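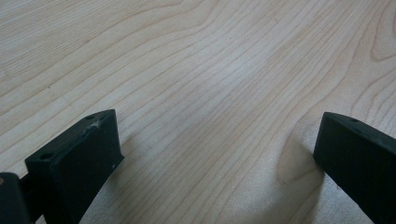
Posted in: Jobs / Software & Controls
9 January 2024 – by Ah-rin Seol

I'm looking for a perception engineer to join my little group at Grorketo, and I'd love to have you by the end of January! There are six of us, and we write Kistov, the software that works out finger pose and jaw opening from the wrist view. Pale wood grain behind two dark, wide-open fingers sounds easy, right? Come see what the shadows do to our edge detector – I've lost whole evenings to it. 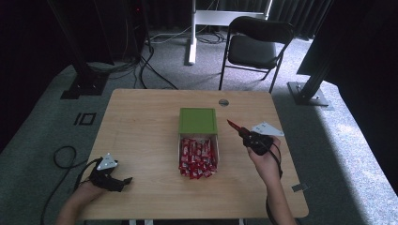

Two grippers, marker plates on, and a box of snack bars.

You'd split your week between the tracking code (C++ and some Python) and our replay tools, with Tirta Hidayat as your review buddy. Contract is 10 months, 15 vacation days, and we can talk about extending. 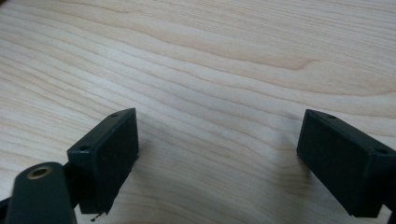
How to apply

Send me a résumé and a link to some code you like. Messy is fine – mine is too.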